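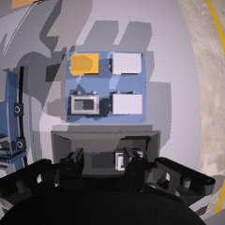 We moved the vegetable garden at Zirnemcombe in July, after nine years of growing everything in one long strip against the back fence. The strip got four hours of sun in winter and you had to walk on the soil to reach the middle of it. I spent a few evenings drawing replacements and kept coming back to four rectangular beds set two by two, with a gap to get between them. I even coloured the top left one yellow on my drawing, for the corn. The corn has since moved, but we still call it the yellow bed.

The beds are hardwood sleepers, two high, screwed into corner posts. Jong-dae Tak came over with his good drill and we had the frames up by lunch. Filling them took the rest of the month. The old strip soil went in the bottom, then a trailer load of garden mix, then compost. I underestimated the mix and had to go back for a second load.

Paths are the part I would do differently. I made them 60 centimetres wide because that looked generous on paper. The wheelbarrow fits if you steer it straight, and it does not fit if there is a pumpkin hanging over the side. The cross in the middle is tight too. If you have the room, make yours 80.

The rotation is simple enough. Peas and beans go in one bed, then cabbages and their relatives, then tomatoes and capsicums, then roots and onions. Everything shifts one bed clockwise each year. Ok-hee Jin next door says she has grown tomatoes in the same spot since she moved in and never had a problem, and her tomatoes are better than mine, so take the rotation with some caution.

Water was the other job. We have a 4,000 litre tank behind the shed which used to feed one tap and a very long hose. Now a pipe runs down the centre path with a branch to each bed and a valve on every branch. Dripline across the top, under the mulch. I put a cheap meter on the outlet and wrote down the reading at the end of the first full summer month: 734 litres. I don't have a figure for the old hose to compare it with, but the tank lasted until the rain came, and the year before it hadn't.

Things that went well: silverbeet, bush beans, garlic, all of the lettuce until it got hot. Things that didn't: carrots, which forked because I left sticks in the mix, and one zucchini plant that collapsed overnight – I cut the stem open and couldn't find anything in it. Si-woo Yoo gave me a punnet of perilla seedlings that I tucked into a corner of the tomato bed and it is now most of that end. It will be coming up there for years, rotation or no rotation.

Next is netting. The possums have found the new beds and they like the peas. I have poly pipe for the hoops already and will probably bend it over the legume bed first and see if it holds in the wind before I buy enough for the other three.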